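How does a robot know where to put its fingers?

Hi! I'm Žydrūnas Navickas and I write software for robots. My favourite part of the job is the bit you can't see, which is the thinking that goes on before a robot arm moves even a tiny bit. I get asked about it a lot by kids (and by my mum), so grab a snack and I'll have a go at explaining it.

Try this first. Put a cup on the table and pick it up. Easy! Now shut your eyes, turn around once and try again. Harder, hey? You probably patted the table until you bumped into it. Your eyes had been doing a huge amount of work and you never noticed.

Looking

A robot's eyes are cameras, but a camera doesn't understand anything. It just makes a giant grid of numbers, and each number says how bright or what colour one little dot is. So we need a program to turn the numbers into something useful. Ours is called Simamlow. It looks at the grid and makes guesses: this bunch of dots is probably a thing, and that bunch is probably the table.

Patterns are tricky! A plain red ball on a white table is a piece of cake. But put one swirly thing next to another swirly thing and Simamlow can get muddled about where the first one stops. Early on it once told me there were 37 objects on a table that had 2. It had counted every squiggle.

Planning

Okay, so now the robot has a guess about where things are. Next it needs a path to get there. That's the job of another program, Ririx. You know those mazes on the back of a cereal box? Ririx is solving one of those, except the maze is made of air. It tries a path, checks whether the arm would bonk into anything, throws the path away and tries another. One morning I watched it throw away 491 paths before it found one it liked, and my tea was still hot.

Moving

Last comes control, and our control program is called Mallet. (I didn't pick the name. It's actually very gentle.) Mallet tells each motor how hard to push, then checks where the arm got to, then fixes the push a little bit, over and over. It's like riding a bike. You don't choose your steering once and hope, you keep wobbling it straight.

A lot of our robots have a camera right down by the fingers as well. From there you get a great look at the thing you want to grab, and the fingers themselves get in the way. Simamlow has to learn that those big dark shapes are part of the robot, so it doesn't try to pick up its own hand!

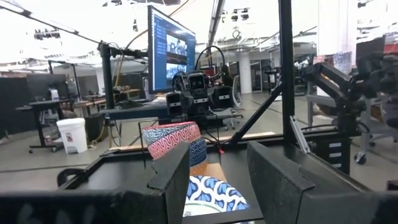 The view from down by the gripper, with red and blue patterns between the two fingers.

If you were Simamlow, where would you say the red-and-white pattern ends and the blue-and-white one begins? Trace it with your finger. Then have a look at the flat blue swirly one, which is partly hidden behind a gripper finger. You can guess that the rest of it is back there. A program has to be taught to guess that.

Something to try at home

You need a friend, a scarf for a blindfold and a soft toy. One of you is the robot and wears the blindfold. The other is the software, and is only allowed to say "left", "right", "forward", "back", "up", "down" and "grab". See if you can pick up the toy in 12 words or fewer. Then swap!

Next time, in July, I'll tell you about Zurnutis, our newest program, which decides how hard to squeeze.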